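### 4.2 Reading the Zudadley weighhouse

The weighhouse at Zudadley is a wonderful building to work on, and the Stetgate survey has given us far more than we dared hope for! Of the 471 timbers logged, 106 carry carpenters' marks, many still sharp enough to read by torchlight. Ketilsson's earlier plan showed only 15 of them, all in the north bay.

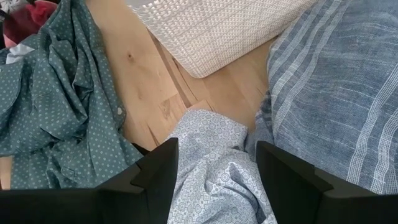
The marks run in two separate series, which points to two teams of carpenters (or one team returning after a long gap). Baldursdóttir argued for a single building season on the strength of the roof alone. We think the floor joists now make that very hard to keep, and it is a real pleasure to see the humblest part of the frame settle so old a quarrel.

Later use is just as rich. The Prokorell rent books list cloth sellers on the ground floor until the market moved, and pegs survive along the south wall at shoulder height.
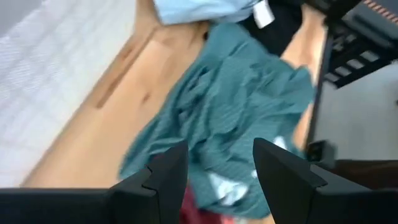 *Figure 3. Teal garment, crumpled, on a light wooden tabletop.*

Whether the pegs belong to those stalls is still open. Their spacing matches none of the bays, and two cut across a mark of the second series, so they must be later than it.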